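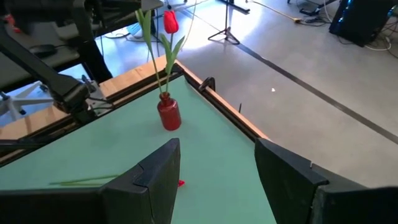

Figure 4. Wrist camera view during the tulip task. The gripper is open, with the red bottle ahead of it between the two fingers.

4.3 Arranging flowers with a wrist view

The flower task is the one we most looked forward to, and it taught us the most. The policy has to pick up a stem from the tabletop, lift it, and lower it into the narrow neck of a small glass bottle. Stems bend, leaves catch on things, and glossy glass gives the depth estimator very little to work with. Figure 4 shows a typical view from the wrist: one tulip stands in the bottle, a thin stem lies on the green surface beside the left finger, and the second arm reaches in from the left.

We trained Brunel on 1,144 demonstrations covering all of our tabletop tasks, then fine-tuned it on 40 flower demonstrations. The Manzano baseline got the same data and the same training budget, but it sees only the fixed overhead camera. Each method was then run for 30 trials, with the bottle moved to a new spot before every trial.

Brunel placed the stem in 22 trials and Manzano in 8. We had hoped for a gap, but this one surprised us! Most of Manzano's failures came in the last stretch of the motion, when its own gripper hid the bottle neck from above. With the wrist view, the neck usually stays visible between the open fingers until the stem is close to it, and the policy makes small sideways corrections all the way down. We never labeled or rewarded those corrections — they come from the demonstrations alone.

The room is left as it is. Cables, chair legs and tripods cross the background of many wrist views, and sunlight on the floor changes through the afternoon. We tried cropping the input to the tabletop and saw no gain, so all reported results use the full view.

Brunel's failures are of two kinds. In five trials the fingers closed beside a stem lying flat and came up with nothing. In the other three the stem was held too close to the bloom, which left a long free end that swung past the neck. A regrasp with the second arm would be a natural fix for the latter, and we return to it in Section 5, where the two arms work together on the same stem.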